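How to Get Candle Wax Out of a Tablecloth

I have ruined two good tablecloths in my life, and both times it was because I panicked and went at the wax with a wet sponge. Please don't do that! Wax that's still soft just smears deeper into the weave, and then you've got a stain the size of a saucer where you used to have a drip. So step one is to leave it alone. Blow out the candle, finish your dinner, talk to your guests. The wax will wait for you.

Once it has gone completely hard, you can start. What you'll need:

A dull butter knife
A bag of ice cubes
Plain brown paper bags or paper towels
An iron
Dish soap

Lay the ice bag right on the wax and hold it there for 4 minutes. I used to stop as soon as it felt cold to the touch, but the wax bends when it's only halfway there, and you want it to snap. Then hold the cloth tight with one hand and lift the wax off with the butter knife, working from the edge of the drip toward the middle. Go slowly on anything with a loose weave (I pulled a thread on my Phelan linen and I still look at it every Thanksgiving).
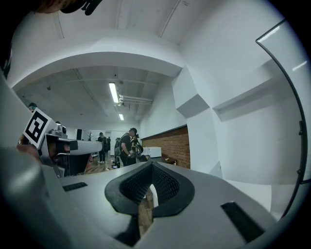
Teresa Sheehan wrote to me after the first version of this page went up and said she skips the ice bag altogether and puts the whole folded cloth in the freezer overnight, with the waxy part on the outside. I tried it in February and she's right, it comes off in big satisfying flakes. It does mean you need a freezer with some room in it, so in my house the ice bag still wins most weeks.

You'll be left with a greasy-looking shadow where the wax was. Now for the iron. Set it to low, no steam, and make sure the water tank is empty – mine likes to spit. Put one piece of brown paper under the stain and another on top, plain side toward the cloth, because the printing on a grocery bag can transfer. Press for 10 seconds, lift, and look at the paper. You should see a dark oily patch. Move to a clean bit of paper and press again. Keep going until the paper comes away clean, and don't slide the iron or you'll spread the wax around.
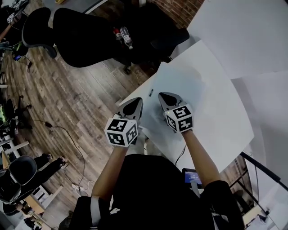
Colored candles are the real pain. The wax comes out just fine and the dye stays behind, and red is the worst of the lot. Rub a little dish soap into the mark with your fingers, let it sit, and rinse with cool water from the back of the cloth. If you can still see color, use an oxygen bleach, but test it on the hem first. And check what's underneath while the cloth is off, especially if you have a white table like the one in the photo, as dye can go right through thin cotton. I wipe mine with warm soapy water straight away and dry it before anything goes back on.

Last of all, wash the tablecloth the way the label says, and hang it up to dry. Keep it out of the dryer until you're sure the mark is gone, as the heat will set whatever is left. Look at it by a window in daylight, and if there's still a shadow, go back to the paper and iron and do another round before you wash it again.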